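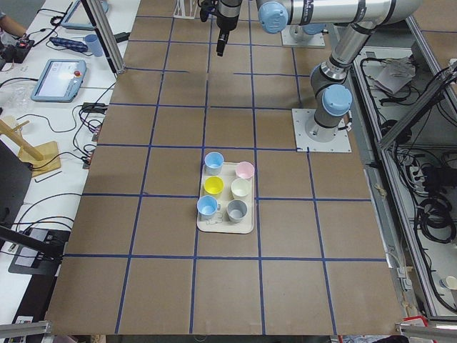
Grukik Opens Spring Sign-Ups for the Lillex Square Garden Kit

WURKIDSKA, March. For immediate release

I get to write the fun announcement this time, so bear with me if I go on a bit. Sign-ups for the Lillex kit open this month at 9 in the morning, and if you've ever stood in the yard with a fistful of seed packets and no plan at all (hello, that was me for years), I think you're going to like it.

Lillex is a square garden kit for small yards, patios and the odd sunny driveway. You get seeds for 21 vegetables and herbs, a planting chart that's big enough to read without your glasses, and a set of paper markers. You pick a square, look it up on the chart, and plant what it says. Carrots and radishes share. Zucchini does not share, ever, and the chart is pretty firm about it.

We tried the kit last year with 651 households in Wurkidska and out along the Vilela road. I read every single comment card that came back, some of them with dirt still on them! People loved the basil. People did not love the turnips, so the turnips are gone and we've put in a bush bean that my own family eats straight off the plant. We also made the chart bigger and moved the watering notes to the front, where they should have been all along.
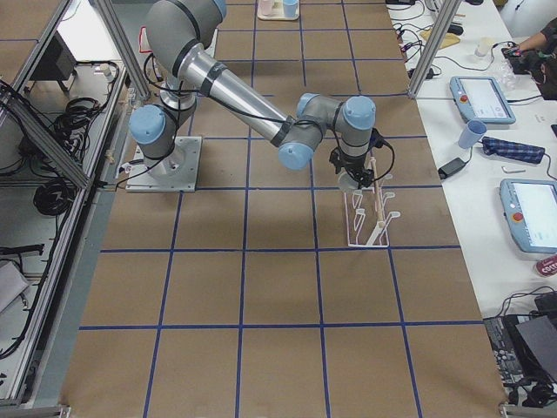 Planning is the part most gardeners skip, and I'd love to talk you out of skipping it. Seedlings look so tiny in April that you just keep tucking in one more, and by July the tomatoes have swallowed the peppers. Give yourself an evening with it before you buy any dirt. Brown paper over a table and dark blue tape run across it in big squares, like the ones in the photo, will do nicely for a practice bed. Set your seed packets out on it and shuffle them until you're happy, then copy the whole thing onto the back of the chart. Tall stuff goes on the north side. I still forget that one.

The kit costs $30, and that covers everything except the soil and the bed itself. If you don't have a bed, the booklet walks you through building one, and there's a page on growing in tubs too. Anyone picking up at our Vilela store can swap out up to three seed packets at the counter. Mail orders come as they are, sorry, but we do pack a little extra lettuce.

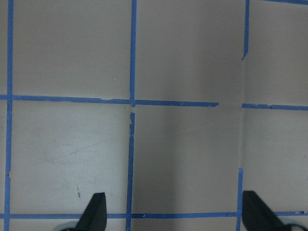

One of last year's growers wrote to tell us that she had planted too close for ten summers running, and that leaving a whole square empty for her squash felt silly right up until August. She also asked for more flowers. We heard that a lot, so marigolds and nasturtiums are both in the box now, and the chart shows which vegetables they like to sit beside.

Kits start going out in April. If your frost runs late, just tell us on the order form and we'll hold yours until May. The greens and peas can go in early, but please wait on the basil, it sulks in the cold.

How to sign up: stop by any Grukik store, or ask for the Lillex form at the Vilela counter. Garden clubs and schools ordering for a group should ask for the group form, with one delivery address per order.

About Grukik: We sell seeds, tools and garden supplies in Wurkidska and Vilela. Media requests for sample kits or planting charts can be left at the Wurkidska store office.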